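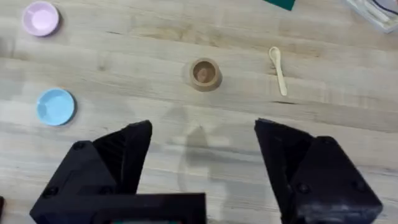
Fig. 1. Wrist view, fingers open. Cup, spoon and the two dishes.

Manipulation Workshop, Handout 3
Reading a success rate
Notes by Azucena Beltrán

Last session most groups came in with a number and not much else. Berenice Ayala's group had the best one, and I spent a good part of the hour being unpleasant about it. I'd like to put the reasons on paper, where you can argue with them.

The task is called "serve." The arm is supposed to take up the spoon, move a little of what is in the wooden cup to the blue dish, and put the spoon down again. The project sheet calls this "everyday kitchen competence." I didn't write the project sheet. What we have is one tabletop, one cup, one spoon and a policy trained on 473 demonstrations, nearly all of them driven by two people. If it works, we've learned something about that tabletop and those two people. Whether we've learned anything about kitchens is a separate claim and needs separate evidence.

1. What counts as a success?

Write the rule before you run the trials. Two groups wrote theirs afterward, and both rules happened to forgive exactly the thing their robot was bad at. A spoon that reaches the dish carrying nothing is a failure. So is a full spoon emptied onto the wood next to the dish. If you want partial credit, say how much and for what, and have someone outside the group do the scoring. Yareli Magaña scored for the Jukis group and her total came out lower than theirs. Use hers.

2. Where were the objects?

Look at Fig. 1 again. The spoon lies to the right of the cup with its bowl pointing away from the gripper, and there's clear table between the two. That is a kind layout. Turn the spoon so the handle points away, or slide it up against the cup, and you have a different problem. Your report has to say which layouts you tried. "Random placement" won't do, unless you can tell me what drew the random positions. A person told to place things randomly will put them where they're easy to reach.

The pink dish matters too. It's there so the policy has a wrong answer available. With only one dish on the table, going to the dish proves very little. Swap the two dishes for half your trials. I suspect several of your policies have learned "go left" and know nothing at all about blue.

3. How many trials?

You will run 40. That's a compromise with the lab schedule, and I won't pretend it's a lot. At 40 trials, a difference of two or three successes between your method and the baseline tells you next to nothing. Give the interval. If the intervals overlap a great deal, write "we can't tell" and move on. You won't lose points for that sentence. You will lose points for "outperforms."

Someone will bring up the Grindine demo, with its 2000 trials. Fine, but their write-up never says how many runs were stopped by hand and left out. Keep every run, including the ones you stopped.

4. What does the wrist view hide?

From this height you see the cup nearly straight down. You can tell there is something brown and mounded in it. Judging how deep the spoon should go is harder, and the fingers themselves take up much of the lower half of the view. If your policy uses only this camera, say what you think it's using for depth — and then test that guess by changing the fill level.

Due at the April review: scoring rule, layout sheet, raw log, and one page of results. No highlight videos.

Comments (3)

Yolotzin Arriaga
Does a dropped spoon that gets picked up again count as a success? Our rule doesn't say.

Azucena Beltrán
Then your rule isn't finished. Decide before you run anything.

Berenice Palacios
We swapped the dishes last night. It went left.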